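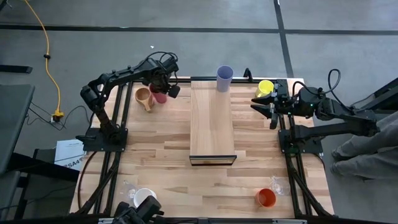

Cups out on the butcher block. Lavender one up the far end of the board.

Cup Shelf Gallery, page 4
Posted 2020-03-18

Quick page, no time to write much. These are the mixed cups for the April table at Tejada, the odd ones that never belonged to a set. Brayan Chambi did the first sort, I did the rest after tea. More to come when the other box gets opened.

Colours first, becuase that's what everyone asks.

Red cup and the tan mug. Back left, nearly touching. The mug is wooden with a small handle, and I'd keep these two as neighbours on the shelf. Warm colours, easy pair.

Yellow. Near the back edge, other side of the board from the red. Good strong colour, would look great with a pot of pencils next to it. Three people have asked for it already so please don't email about the yellow.

Lavender. Tallest of the lot and narrower than the rest. Brayan wants it for flowers. Fine by me, short stems only.

White. Down the front on the left. Plain, goes with anything. Probably the one I'd grab for a morning coffee at the shop.

Clear one beside the white. Look twice, it just about vanishes against the wood. Needs a dark shelf or a coloured cloth under it or someone will knock it off.

Orange. Front right. My favourite, not for sale untill I've made up my mind.

Clear glass, just behind the orange. Nice to have a see-through one next to a loud colour, might do the whole display that way, clear then colour then clear.

Notes for the table:
Raised board down the middle stays. Gives a bit of height and splits the colours up, tall cup on top, the others down on the flat.
Price stickers underneath, not on the side. The Ornent ones peel off clean, the Stakar ones leave glue.
Wrap each cup seperately for the drive, two sheets of paper, handle side up for the mug.
Anything left over goes to the Fududo swap shelf.

Swaps are fine, bring a cup and take a cup. No chips or cracks please. Saucers on page 3, teapots still to be sorted, will add them when I get a free evening.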